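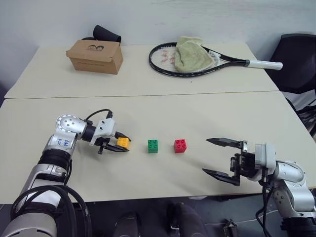 Tovar folding table, the cream one: my review after one spring

Reading time: 2 min

Last updated 10/6/21

I bought two Tovar tables in April, for the room where I give language lessons to small groups. The room is also where we eat when my brother's family comes, so I wanted tables which I can push together and later put away behind the door. I paid 121 for each one in the Stancombe shop. Online it was a little cheaper, but the delivery would eat the difference.

Assembly is almost nothing. You open the legs, press until they click, and turn the table over. The click on one leg was weak on my second table and I had to write to the shop. A man named Iraklis Athanasiadis answered me the next morning and sent a new lock by mail, without asking for photos or the receipt. For this I am grateful.

The top is easy to clean. Pencil goes away with a wet cloth. Marker needs more patience, and I still have a gray shadow near one corner from a green marker that a student left open.

My main complaint is the height. There is only one, and it is a bit too high for children under eight. They sit on cushions and the cushions slide. The Plusau table, which my neighbor has, can be lowered, but it shakes when somebody writes with force, and I prefer a table that stands quiet.

When two are side by side, you can feel the line between them with your hand. Paper over the line is not good for writing, so I ask the students to sit away from it. Clirance sells metal clips for joining tables of this type. I tried them and they held well, but they scratch the paint under the edge, so I took them off again.

The weight is fine for me on the flat floor. I would not like to carry one up the stairs by myself.

I give it 8 from 10. I would buy it again for adults, and for a children's class I would first look for something lower.

Contact | Copyright 2021 | Back to top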